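The Nestside Wool Mattress Topper

Sleep better on the bed you already own
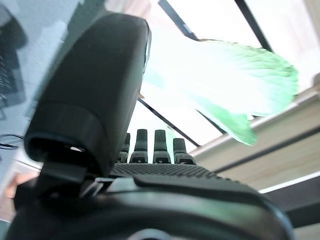 By Sewwandi Siddiqui
Mon 7 June | Bedroom, Toppers

OK, so I've wanted to stock a wool topper for ages, and I kept putting it off because every sample I tried was either thin as a blanket or so lumpy I woke up cranky. Then Ngozi Ibrahim at the Flernavcombe store lent me hers for a weekend (I kept it for a month, sorry Ngozi!) and I was sold.

The Nestside is a wool-filled topper, 3 inches thick, with a plain cotton cover and wide elastic straps on the corners. The straps are what got me. My old topper crept down toward the foot of the bed every single night and I'd spend Saturday mornings hauling it back up. This one stays put, even on our slippery old mattress.

How does it feel? Soft on top, with a bit of push underneath. If your mattress is too firm, you'll notice the difference the first night. If your mattress sags in the middle, please don't buy this, it'll just sag along with it! You'd be better off with the Fomham base pad, or saving up for a new mattress.

It does smell a little like sheep when you unroll it. Mine took a few days by an open window. My husband says he can still smell it and I say he can't.

Sizes and prices
Twin: $200
Full, queen and king: call the store, they change with the wool price

What's in the box
One topper, rolled
Four corner straps, already sewn on
A cotton storage bag

Care
Don't machine wash it. I learned that on a smaller wool pad and it came out the size of a bath mat. Spot clean with cool water and a drop of mild soap, then dry it flat. Shake it out and flip it every couple of months, and put a regular fitted sheet over the top.

Shipping and returns
We ship from Flernavcombe within 3 business days. You get 40 nights to try it, and if you don't get along with it, roll it up in the storage bag and send it back. Keep the bag somewhere you'll find it! Questions about sizes go to Onyekachi Igwe at the front desk, who has measured more odd antique beds than anyone I know.

Goes well with: Ogbonna linen sheet set, Fomham base pad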